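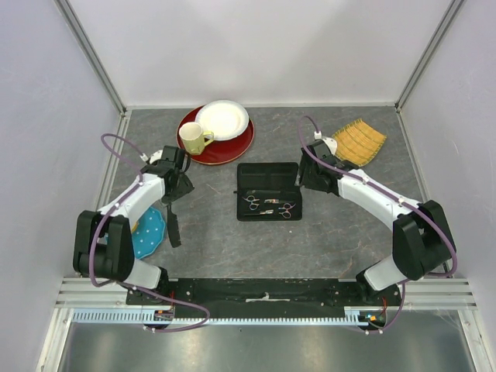

Scissors case open on the table, two pairs in, mug and plates at the back.

Search this forum Advanced search Go

Scissors: head to tail or side by side?

mechthild_f
Right, I've started cutting hair at home again and bought myself a proper zip-up sort of case, black, and I can't decide how the two pairs should lie in it. At the moment one has its loops on the left and the other has them on the right, so the blades point opposite ways. Looks tidy, but I keep grabbing the wrong pair! One is for cutting, the other's a cheap spare I bought in Risano on holiday. Comb goes in above them. What does everyone else do?

gemthorpe_snips
Head to tail, always. The loops are the fat bit, and if you put both lots at the same end the lid never sits right. Mine have been like that for years.

sepehr_nazari
Disagree, sorry. Same way round, every time. You reach in without looking and you know where the points are. If the lid won't sit flat then the case is too small. I paid 90 quid for my good pair and I don't want to be fishing about.

gemthorpe_snips
90 quid and you fish about without looking? Brave man.

sepehr_nazari
I've still got all my fingers, thanks :)
Separate point, Mechthild, but would you really do this at the table you eat off? Hair gets into everything. I once found some in the butter.

mechthild_f
Ha, fair. I do my sorting out there and the cutting goes on in the utility room — well, it does when my nephew doesn't turn up mid-breakfast. The table's the best surface I've got for laying things out. It's grey with veins in it, which is lovely until you drop a dark hairgrip and can't find it for a week.

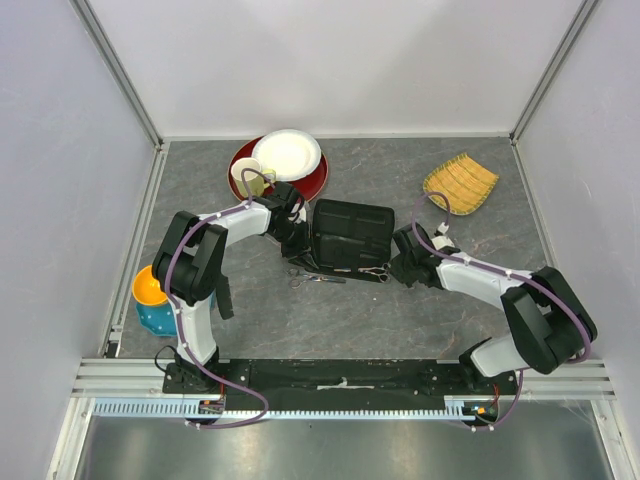 Anyway, back to the case. I tried Sepehr's way last night with both sets of loops on the right and it did bulge a bit at that end. Not loads. I could still shut it if I leaned on it, but I don't fancy leaning on the good pair. So I've put them back head to tail and tied a scrap of wool round one loop of the cheap ones.

nondley_nan
Wool will get hair stuck in it, love. Dab of nail varnish on the loop. And pop the comb in the empty half, there's more than enough room there.

mechthild_f
Ooh, nail varnish, yes. Not sure about the comb, I think it'd slide about on that side.

sepehr_nazari
Mine's got a pocket on that side and the comb stays put. Still say same way round though.

gemthorpe_snips
We know, Sepehr.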